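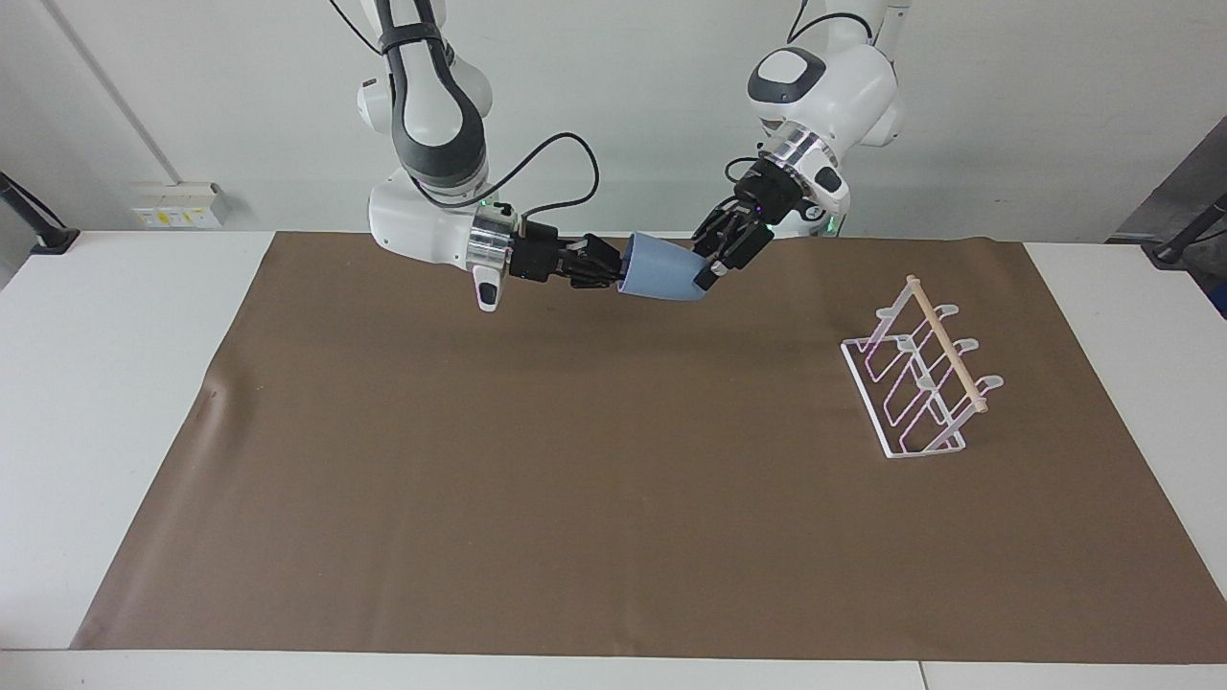
*Blue cup, wire cup rack on the right.*

**Switching judo clubs with a kid halfway to his next belt**

**gwong_wernport** – 1 November 2023

My son is nine and has trained at Henon Judo since he was six. We moved across Wernport in September and the drive is now 2 buses or a long wait in bridge traffic. Kakley Martial Arts is a short walk from the new place. They say he can start any time, but he would have to wait until spring to test, even though Henon had him down for orange before Christmas. Fees are $123 a month at Kakley, uniform not included.

Has anyone moved a kid between these clubs? Did they keep the rank?

Garnet

---

**rathjen_e**

He keeps the rank he has. A yellow belt is a yellow belt and Kakley won't take it off him. What they want is a few months of seeing him on the mat before they sign for the next one. I coached juniors for a long time and did the same.

---

**halfguard_kai**

Disagree a bit. If Henon already had him down to test, one phone call between the two head coaches should settle it. Making a nine year old wait until spring over paperwork is how you lose kids.

---

**rathjen_e**

> one phone call between the two head coaches should settle it

It isn't paperwork. The Kakley coach has to put her name on it. Henon teaches throws first and very little groundwork at that age. Kakley does half and half. He may be ready for one test and not the other.

---

**jana_f**

We went the same way last year with my daughter. She kept her belt and waited one grading. She was annoyed for two weeks and then forgot. The groundwork was new to her and she got held down a lot at first, so Eckhard has a point there.

Ask about the joining fee. We paid it and then found out it's waived if you come from another club in the county.

---

**gwong_wernport**

Thanks Jana. I wasn't told about a joining fee at all. I'll ask. Does the $123 cover both evening classes?

---

**jana_f**

Yes, both evenings, and open mat if a parent stays. Tournaments are extra.

---

**wiebke_b**

Another option is to let him test at Henon first and move after. It's a few more weeks of driving. My two did that when we left Mousavi's old club and it was worth it to them to finish with their own group.

On the uniform, don't buy the club one right away. Kakley lets juniors wear any plain white gi. Size up, they shrink.

---

**halfguard_kai**

Wiebke's idea is better than mine. Still think spring is too long.

---

**rathjen_e**

I'd go along with that too – if Henon will still have him at the grading. Some clubs want you paid up through the month you test in. Check before you cancel.

---

**gwong_wernport**

Called Henon at lunch. He can test if he comes to four more classes and we stay paid until then. I asked him and he wants to do it with his friends. Kakley is fine with him starting in January, and they will drop the joining fee.

Does anyone drive over the bridge for the early juniors class? I can do one direction.

---

**wiebke_b**

We come from the mill side and have a seat free going out. Sending you a message.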